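Clakthorpe Sets New Rules for Reclaimed Furniture Finishes

05/09/2022

Sellers of refinished and reclaimed furniture in Clakthorpe will have to list the coating used on every table and worktop from next July, under labeling rules approved by the town's trading office. The rules cover items sold in shops, at markets and through local online listings. Items sold privately between neighbors are exempt.

Under the new system, each piece must carry a tag stating the type of finish, the number of coats and the curing time before sale. Dark stained and ebonized surfaces fall into a separate class, as do tables meant for food use. A seller who does not know what is on a piece must write "finish unknown" on the tag and may not describe it as food safe.

The office opened its review after a run of complaints over tabletops that stayed tacky for weeks or marked under warm plates. Most of the complaints concerned oil finishes applied over old varnish that had not been fully removed.

"An oil needs bare wood to soak into," said Perihan Bozkurt, who led the review. "Put it on top of a sealed surface and it sits there. The buyer finds out at dinner."

Registration costs $500 per business and is valid for 2 years. Workshops that sell fewer than ten pieces a year pay nothing but must still use the tags. Fines start at $2000 for a missing or false tag and rise to $3000 for a repeat offense.

Flulura, a refinishing workshop on the east side of town, has used a similar tag since last year. Owner Kiprono Kashindye said the paperwork adds a few minutes to each job. His main concern is the curing rule, which bars the sale of hard wax oil finishes until 14 days after the last coat. The workshop has one drying room, and larger tops already wait for space in it.

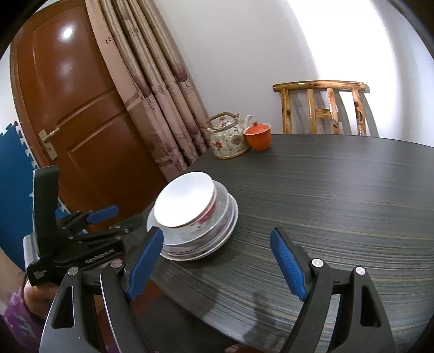

Round table with a dark, streaked wood-grain top.

Furniture dealer Öztürkmen supports the tags but has asked for a longer changeover for stock already on the floor. Under the current text, older stock must be tagged by the July start date or withdrawn from sale. The trading office said it would look at the request - no change has been promised.

Tags can be printed from the Uvum portal, where sellers will also register. The portal is due to open for test entries next month. Paper forms will be available at the trading office counter during normal hours.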